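Willwood Recipe Cards — README
Posted by Aoi Furukawa in April

I typed up 355 of my aunt's recipe cards, one row per card, and kept her spelling.
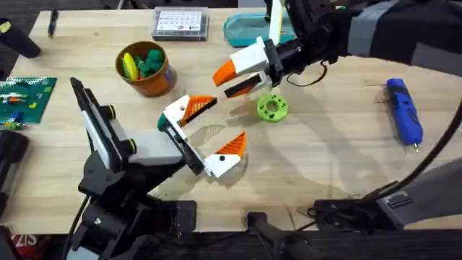
Amounts are in cups and spoons — I left "a good handful" alone. 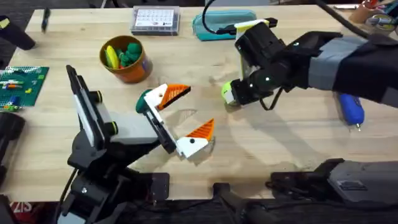

The tag column is mine, so blame me for it. I went by color: soups are bright orange, like the ridged tips on that open gripper, and salads are lime green. Yusri Hidayat fixed 3 of my bread tags.

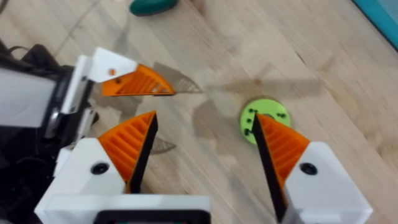
Light wood tabletop with a small lime-green disc.

Blank cook times mean she never wrote one down.

4 comments
Back to top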